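We use cookies to remember your settings and to see which pages get read. Accept | Manage choices

Open day at Ostov: a kitchen, a robot arm and a lot of waiting

31 shares | 6 comments

The kitchen at Ostov is on the second floor, past the bike racks and a room full of shipping crates. Jamila Liyanage, who runs the household group, met me at the stairs and told me to leave my coat on a hook by the door. Loose sleeves bother her more than anything else on open days.

She has been with the company since it was four people in a rented garage. Now there are 24, and in April they let the public in for an afternoon. I came to talk to her, and ended up talking to her and two of her colleagues between demonstrations.

"People expect a factory robot," Liyanage said. "They come in and it's a counter with a toaster on it. Some of them are disappointed for a minute or two."

The counter is set up much as a family might leave it. The toaster oven has a folded towel on top, there are canisters along the tiled wall, and a serving tray holds a teal plate with a toy watermelon slice on it. I asked about the toy. Liyanage said real fruit goes soft under the lights by lunchtime, and the lab goes through enough groceries already.

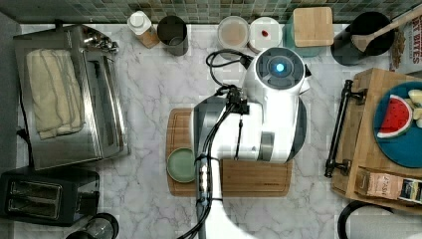

What the arm is there to learn

The group works on what Liyanage calls handling. That means picking up plates, moving food from one place to another, opening and closing things. Each attempt is recorded and given a short note by whoever is on shift. On a good day they get through 460 attempts. On the open day they expected far fewer, with visitors asking questions the whole time.

"A person who has never seen your kitchen can still get a plate out of it," said Tharushi Sarkar, who writes most of the control software. "We're a long way from that. Move the tray over by the width of your hand and you may have a different problem."

Sarkar came to the company from Czerwiński, where she worked on packing lines. She said the pay was similar and the hours were worse, and that she liked this work better. On a packing line the boxes are all the same. In a kitchen, she said, the same cupboard can behave differently in the morning and in the evening – wood swells, hinges loosen, somebody leaves a dish towel in the way.

I asked both of them what had gone wrong most recently. Liyanage laughed and looked at Sarkar.

"Plates," Sarkar said. "We had a week where it pressed down too hard before it closed. We fixed that and then it didn't press down enough."

Handles

The third person I spoke with was Mervyn Whitlock, a retired cabinetmaker from Irnotthorpe who comes in part-time to fit and refit the kitchen parts. He has strong opinions on handles. Bar handles are the ones he gets asked for most, and he thinks they are a fair test.

"A knob you can pinch," Whitlock said. "A bar you have to come around behind. If you come in crooked you hit the post, or you hit the door."

He showed me with his own hand, slowly, and then did it wrong on purpose so that his knuckles knocked on the wood. The camera near the gripper helps with the last part of the reach, Sarkar added, but polished metal is hard on cameras. It reflects whatever is near it, including the gripper.
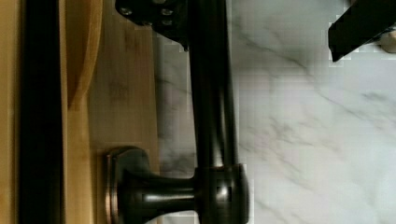
Does a robot like this need a special kitchen?

The group's aim is to use ordinary ones. Whitlock buys his fittings at the same stores as anyone else, and nothing on the doors is marked or modified for the robot.

When I asked Liyanage about dates, she was careful. Ostov plans a trial in a small number of homes in 2028, together with a home care service called Cekevia. She would not say how many homes, or which jobs the arm would be asked to do first.

"I'd like it to be boring," she said. "Put the dishes away, get the bread out. If someone's mother can have breakfast when she wants it, I'm happy."

By four o'clock some 61 visitors had signed the book downstairs. A boy of nine or ten asked whether the arm could make pancakes. Sarkar told him it couldn't, and he asked when it could, and she said she would have to get back to him. Whitlock had already gone to look for a screwdriver.

Related
A morning with the Czerwiński packing team
Anoma Howlader on teaching machines to fold shirts
Shewit Ejigu: what home care workers want from robots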